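The Planner Should Be Allowed to Say No
By Kobina Bonsu
November
Print | E-mail this article | 14 comments | 62 shares

In our field we praise a robot when it continues. I want to write a few words for the robot that stops.

For two years I have worked on the planning software at Grastden. The task is computer assembly with two arms: a processor, a memory module, a case that was designed for human fingers. Our planner is called Ponder, and when I joined the team it had one habit I disliked very much. If it could not find a good path, it relaxed its limits and tried again, and then again, until some path was found. Always there was a path. It was simply not always a path I would let near a processor socket.

In one long trial we logged 535 plans. Of these, 217 had been relaxed at least once, and the operator saw no sign of this on the screen. The report said "plan found" for all of them in the same green letters.

My colleagues defended the habit, and their argument deserves respect. A cell that stops is a cell that somebody must go and restart. Customers count the stops. They do not count the small scratches, at least not in the first month. 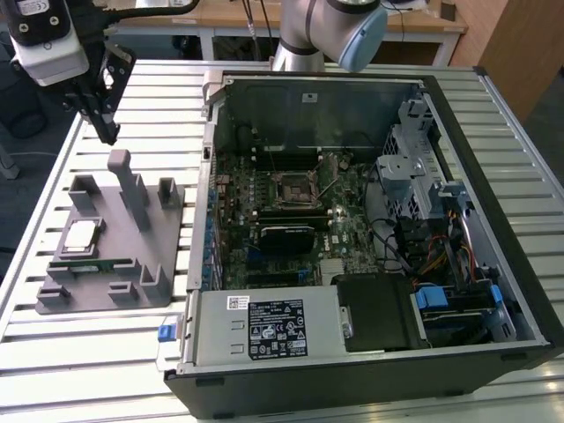
Still, I think the argument confuses two kinds of failure. When the planner refuses, I lose a minute and I receive a reason: this cable is in the corridor, that grasp leaves no room for the wrist. When the planner relaxes its limits in silence, I lose the reason, and perhaps I find it again weeks later in a returned machine.

We changed Ponder so that each relaxed limit must be named in the log, and past a fixed threshold it refuses. Stops increased, of course. Postma, the older tool we still keep for comparison, looked better in every weekly chart. But the engineers began to read the log, which they had never done before, and most of the refusals pointed to a fixture position we could correct in one afternoon.

I would ask other teams to publish their refusals together with their successes.

Print | E-mail this article
Read all 14 comments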